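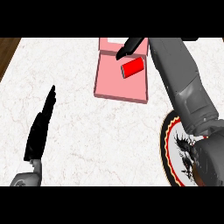
Notebook – adhesives bench, April 2021

Running on from last week's pages. Batent rigid box job, the one with the turned-over paper. Still chasing the lid corners. Mawar wants an answer before the sample set goes out to Van Wijk so this is going to be messy.

Where we are:
- gelatin glue from the old drum is done, scraped out, do not use what's left in the can by the sink
- new pellets from Prasus, melted at 60 C in the small pot. Took ages. Next time soak overnight first like it says on the sack
- board is the same gray board as before, same cutter, no changes there

Problem is still the paper lifting at the turn-in. Looks fine off the press, then by next morning there's a little tent along the short side. Always the short side. Cempaka thinks grain direction and I think she's right, wrapped two by hand with the paper turned the other way and both were flat when I came in. Two is not a test. Need a proper run.

Tried first thing: thinned the glue a bit more. Worse. It soaks in, the paper stretches on the board and then pulls back when it dries, so the board bows and the hinge goes tight. Lid wants to stand up by itself. Don't thin it.

Second: thicker, less of it, rolled out on the glass first and then laid the paper down onto it. Much better. Messy to clean. Roller needs to be warm or it drags, and if it drags you get the ridges you can see through the light colors. The dark papers hide it, pink doesn't, cream definitely doesn't.

Third: weight overnight. Stacked under the steel plate, wax paper between. Flat, but a dent along one edge where the plate hung over. My fault, plate was on crooked. Redo.

Hinge strip. Have been arguing with myself about this since Monday. The paper-only hinge cracks if the gap is too tight and flops if it's too wide. Set the gap to 2 board thicknesses and opened and closed one by hand 200 times while on the phone with the Arketov people. Small white line on the fold, no tear. Same again with the cloth strip under the paper, no line at all but you can feel the step with your thumb. Mawar doesn't like the step. I don't mind it. Ask Van Wijk which they'd rather have, it's their name going on it.

Liner paper inside the lid – put it in last, after the wrap is dry. I did one wet on wet to save time and it bubbled all over the middle. Threw it out.

Smell in the room is bad by lunch. Window open, but then the glue skins over on the tray. Moved the tray to the other bench away from the draft, seems ok. Fan is still broken, told facilities agian.

Phone call with Arketov, short notes: they can cut the board with the grain marked on the back if we ask when ordering. No extra cost on full sheets. Lead time they would not say. Get it in writing.

To do
- order wrap paper long grain, check before it gets cut!!
- proper run, 6 boxes each way, same glue same day, leave to dry on the rack not on the bench
- humidity meter needs a battery, no point writing down numbers until then
- write the date on the pot lid when a new batch goes in, I have no idea how old Friday's was
- wax paper, nearly out
- Cempaka has the good bone folder, get it back or buy another

Later, same day. Checked the ones from this morning. Corners down on the long grain ones, one of the short grain already lifting near the thumb cut. Pressed it back and it came up again while I was standing ther. Leaving it alone so Mawar can see it tomorrow.

Pot off, roller in warm water, glass scraped. Rest of the batch in the fridge, labeled.

This site uses cookies to remember your settings. By continuing to browse you agree to our use of cookies. Accept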